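3.2 Sorting of household waste at the point of disposal

Households in the Cabrera district put out residual waste and dry recyclables on alternate weeks. Earlier work in the district relied on the weight of full collection trucks, which says little about what happens inside the home. We therefore asked 83 households to keep a diary for seven days in December. Each entry gave the item, the room in which it was thrown away and the container used. Yareli Palacios checked the diaries against the local sorting rules and coded every item as correctly or incorrectly placed. The full set holds 3935 entries.

Kitchen entries were the most complete. People tended to write them down at mealtimes, and the diary sheet was often kept on the refrigerator door. Bathroom and bedroom entries were shorter and less exact, with words such as "paper" or "wrapper" standing in for several different materials. Where the wording left the material open, the item was coded as unclear and kept out of the error rates in Table 4.

Most errors involved soft plastics and used paper products. Under the district rules, used tissues and paper towels belong in residual waste, yet many households put them with clean paper. Plastic bags caused the opposite problem – they are accepted at the Trotov drop-off site but were usually thrown out with everything else. Small bins outside the kitchen add to this, as they normally take all materials together and are emptied straight into the residual container (Figure 7). 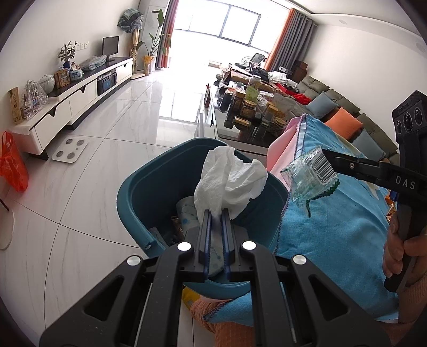
Figure 7. Mixed contents of a small bin: a crumpled white tissue above a white plastic bag and other rubbish.

Household size had little bearing on the error rate. The number of containers in the home mattered more, and homes with a second bin outside the kitchen misplaced fewer paper items. We did not ask who in the household emptied the bins, so the diaries cannot show whether items were sorted again before collection. That question is taken up in the interviews in Section 4.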